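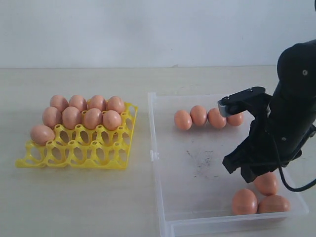

Budgeting for a tabletop handling cell

A tabletop handling cell is a small automated workstation, usually one light robot arm with a gripper on a bench, used for moving delicate goods such as eggs, fruit or glassware from one holder to another. Planning for such a cell means working out what it will cost to buy, to set up and to keep going, and the arm itself is often the easiest of these to price.

Scope of the budget

Friederike Schmieder, whose handbook for the Jurach growers' association is still passed around among small packers, divides the money into purchase, fitting and upkeep, and kindly reminds her readers that the second is the one people forget. Grippers, spare fingers, cables, trays and open containers all belong under fitting, and so does a good supply of the goods themselves, as a fair number of eggs may be cracked while the grip is being tuned.

Worked figures

In the Tarneck plan, drawn up for a family egg business, the arm and its controller came to $3,665 and the fitting to $1,231, with upkeep reviewed every February. The owners allowed 18 weeks from order to daily use, and four of those went entirely to trials with different trays.

Buying and leasing

Suppliers such as Hagedorn sell arms outright, while Cirnent also leases them by the season, an arrangement that suits farms with a quiet winter. Leased arms generally come without grippers, so it is well worth asking for that price in writing before comparing the two.

See also: Egg grading; End effector; Equipment leasing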